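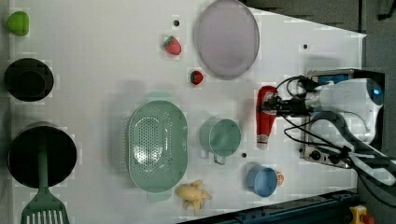
The Ellwood group spent most of June on one question: how much of a robot's training has to happen on the same table where it will be tested? We have been teaching the arm to pick up named objects from a crowded surface and set them down where a short written instruction says. Most of the objects are play food and kitchen toys, like the red ketchup bottle in the gripper and the mint-green colander in the middle of the table. They are cheap to replace, they come in strong colors, and their shapes are different enough to make the grasping interesting.

The usual way to do this is to record a person steering the arm through a task many times over, then train a policy on those recordings. It works, but it ties the policy to the layouts it was shown. Move the plate to the other side and the success rate drops. The method we have been testing, which we call Redel, changes what gets recorded. The operator no longer starts each task from a tidy reset. Every recording begins wherever the last one ended, so the clutter builds up and shifts over a session, and objects end up leaning on or sitting inside each other in ways we would not have set up by hand.

We collected 4,000 recordings this way and trained a policy on them. For comparison we trained a second policy with the same network and the same number of recordings, all taken from reset layouts. Both were then tested on 30 layouts that neither had seen, with 10 attempts at each layout.

The Redel policy did better on the crowded layouts, and the gap was widest when the target was touching something else. On sparse layouts, with plenty of room around each object, we could not tell the two apart. We had expected a small loss there and did not find one.

Two problems remain. The first is long-handled tools. Both policies tend to go for the middle of the handle, which is fine on an open table and bad when the head of the tool is hooked under a rim. The second is instructions that name a color shared by more than one object. Asked for "the green one," the policy picks whichever is closest to the gripper. We think that is a fault in how the instructions were written and plan to rewrite them before collecting anything new.

There is also a cost in operator time. Sessions without resets are faster per recording, but they are more tiring, and we had to limit them to 6 tasks in a row before a break. Recordings made late in the longer early sessions were noticeably sloppier, and we left those out of the training set.

The Masutov lab has agreed to repeat the comparison on its own arm, using a different gripper and its own set of objects. The recordings and the test layouts will go up on the Nepia server once the instruction text has been corrected. Groups that want the current version before then can write to the newsletter address and we will pass the request along.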